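Skavura Hand Tool Care Kit
Set-up guide, section 4: Cleaning and re-oiling handled tools

Read section 3 first if you haven't put the rack together. Everything in this section assumes the rack is up and the drip tray is under it.

Before you start

Lay out the kit: cleaning paste, oil bottle, two cloths, the stiff brush, the small brush, sandpaper (fine and extra fine). Gloves are not in the box. Get some.

Sort your tools into two piles – bare wood handles in one, plastic or painted handles in the other. They get different treatment. Don't mix the cloths.

CAUTION: Oily rags can heat up and catch fire on their own. Never ball them up. Hang flat outdoors till stiff, or drop in a metal can of water with a lid.

4.1 Metal parts

1. Knock off dry dirt with the stiff brush. No water yet.
2. Put a pea of paste on cloth one. Rub along the blade, never across the edge.
3. Rust spots: fine paper first, then extra fine. Light pressure. Stop when the brown is gone, a gray stain is OK.
4. Wipe clean. Dry right away with a towel.
5. One thin coat of oil. If it runs you used to much.

Note: pruners and shears – open them all the way before step 2 and take the spring out if it lifts out easy. If it doesn't, leave it and use the small brush.

4.2 Plastic and painted handles

1. Warm water, drop of dish soap, soft cloth. That's all most of them need.
2. Sticky residue from old tape or price labels: dab of cooking oil, wait five minutes, wipe, wash again with soap.
3. Rinse. Stand upright in the rack to dry.

No paste on plastic. It dulls the finish and you can't get it back. No sandpaper either, and keep solvents well away. 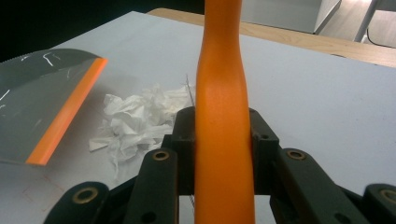
Check for cracks once the handle is dry. Flex it a little by hand near where it meets the metal. Any white line or clicking noise, retire the tool. Glue won't hold for long under load, whatever the tube says.

Loose handle but no crack? Look for a screw or pin at the collar and tighten it a quarter turn at a time.

4.3 Wood handles

1. Wipe down with a damp cloth. Let dry overnight.
2. Sand with the grain, fine then extra fine. Pay attention to the end of the handle, thats where splinters start.
3. Wipe off dust.
4. Oil, thin coat, wait 20 minutes, wipe off everything that's still on the surface.
5. Repeat next day. Very dry handles may want a third coat.

WARNING: Skavura oil is for wood and metal only. Not for cutting boards or anything that touches food.

4.4 How often

Metal: after every use if you can, end of season for sure.
Plastic: when dirty.
Wood: once a year. August is a good time, the oil dries faster in warm air.

4.5 Refills and spares

Oil refill, part 952. Brushes are sold as a pair. Rack hooks fit the Pernstead wall rail too, no adapter needed.

Questions about the oil go to Burgi Haslinger, missing parts to Bheki Engelbrecht. Have your box label handy.

Section revised 8 September 2018. Replaces the loose sheet packed with earlier kits – throw that one out, the drying time on it is wrong.

Next: section 5, Sharpening.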